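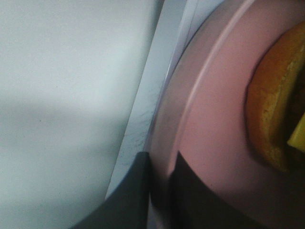 Grirkard Hall kitchen and serving room
Safety checklist with comments
Checked by Ayana Negussie, 4th March
Next check due: November

Marks used: OK, FIX (needs work, room can stay in use), STOP (do not use until repaired)

1. Exits and walkways

Main door opens fully from inside without a key - OK
Back door opens fully - FIX
Comment: Sticks at the bottom corner. It opens with a firm push, but a child or an older person would have trouble. Plane the bottom edge and repaint.
Walkway to back door clear - OK
Comment: Folding chairs were stacked here at the last check. They have been moved to the hall closet and should stay there.
Exit sign lit - OK
Floor mats flat, no curled edges - FIX
Comment: Mat by the sink is curling. Replace it. Do not tape it down again.

2. Fire

Extinguisher on its hook, pin and seal in place - OK
Extinguisher service tag in date - OK
Fire blanket within reach of the range - FIX
Comment: Blanket is on the far side of the range, so a person would have to reach across the burners to get it. Move it to the wall by the light switch.
Smoke alarm in serving room tested - OK
Range hood filter clean - FIX
Comment: Greasy to the touch. Hot water and degreaser, then dry overnight before it goes back.

3. Electrical

Outlets near sink trip when tested - OK
Cords free of cuts and bare wire - STOP
Comment: The Jodia coffee urn has a split in the cord where it meets the base. I have tagged it and put it on the top shelf of the closet. Please don't bring it down for the Ena supper. The smaller urn works and its cord is sound.
No extension cords in permanent use - FIX
Comment: One runs behind the refrigerator to the microwave. Get a price for a new outlet. We were quoted $200 last time and it was put off.
Panel door closes, breakers labeled - OK
Comment: 2 labels have faded. Still readable with a flashlight.

4. Tables and serving surfaces

Legs lock open - OK
Tops smooth, no chips or lifted edges - OK
Surfaces wiped down with sanitizer before and after food - FIX
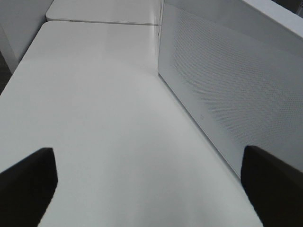

Comment: The spray bottle under the sink had no label and no mixing date. I poured it out. New bottles need the product name and the date written on them in marker. Let the surface air dry, and keep food off it until it has.
Plates and cups free of cracks - OK
Comment: Any cracked pieces go straight in the trash, wrapped in newspaper.

5. Food storage

Refrigerator at 40 degrees or below - OK
Freezer holding temperature - OK
Food labeled with name and date - FIX
Comment: Several containers had neither. Anything still unmarked at the end of the week will be thrown out.
Dry goods off the floor - OK
Cleaning products kept apart from food - OK

6. Water and hand washing

Hot water reaches the tap within a minute - OK
Soap and paper towels at the hand sink - OK
No leaks under sinks - FIX
Comment: Slow drip at the trap on the left side. There is a bucket under it for now - empty it after each use of the room. Dinsa Plumbing has been called.

7. First aid

Kit on the wall, not locked - OK
Burn dressings in date - FIX
Comment: Expired. Order two packs.
Emergency numbers posted by the phone - OK

Work needed before the Ena supper: back door, fire blanket, mat, burn dressings. The hood filter can be done the same day if someone starts early. The outlet can wait for the budget, but the extension cord should be unplugged when the room is empty.

Signed copy is in the blue folder by the phone. Write the date next to each item when it is fixed, and initial it.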